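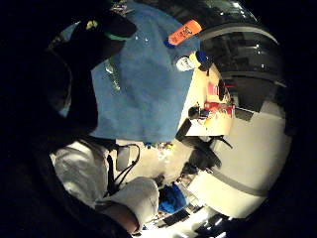 The number on the poster, and the number under it

Ladan Khosravi does not like the word "solved," and she brings that up before I have my notebook open. She runs the handling group at Vimwood, where people in white coats pick things up with a hand-held gripper so that a robot arm might later learn to do the same. The method has been getting a lot of praise. I came with doubts, and I left with most of them, though she had put several of them better than I could.

The result everyone quotes is from July. A policy trained on the group's bench recordings was asked to pick up a bottle and set it upright, and it managed this in 64 of 70 tries. It looks good on a poster. I asked her what was wrong with it.

"The table," she said. "Same table, same lights, same chair behind it. We recorded there and we tested there. If you want to know whether it learned bottles or learned our room, that number can't tell you."

So they took the arm down the hall to a bench it had no recordings from and ran another 70 tries. It got 47. That figure is in the paper too, on a later page, and I have yet to hear anyone repeat it.

Khosravi thinks 47 is the more useful of the two. I said it sounded like a machine that drops the bottle one time in three. She didn't argue. "It is that. I wouldn't let it near anything you cared about."

What the method has going for it is speed. Nobody has to steer a robot. A person holds the gripper, does the job with their own arm, and the camera on the tool records what the tool was near. A new worker at Vimwood is making usable recordings the same afternoon. Under the group's older setup, called Morrison, people drove the arm by remote control, and training them took 4 days.

My trouble is with what the camera gets. It is a very wide view, bent at the sides, and a good part of it can be filled by something dark and close to the lens. Small things on the bench turn to blobs. I couldn't read a label in the recording I was shown. How is a machine supposed to learn care from that?

"It doesn't learn care," Khosravi said. "It learns where the gripper went when the picture looked a certain way. I get nervous when people use bigger words than that."

She is just as blunt about the people in the data. All the recordings behind the July result were made by her own staff, who know what the gripper is bad at and, without meaning to, avoid it. They come in at easy angles. They slow down near the bottle. "We're a very polite group of humans," she said. "I'd like to see it trained on someone in a hurry."

That is the plan for the next round, a set called Bolomari, with workers from outside the group and several rooms. An outside lab, Petis, will run the tests, and Vimwood won't see the benches beforehand. I asked whether the sponsors were happy about that. She said they had asked whether the poster could stay up in the meantime.

And if the new number comes in below 47?

"Then we print it," she said. "First page, this time."

I'd like to believe that, and I plan to check. She expects the Petis tests to start once the outside recordings are finished, and would not give me a month.

Interview published 12 August 2019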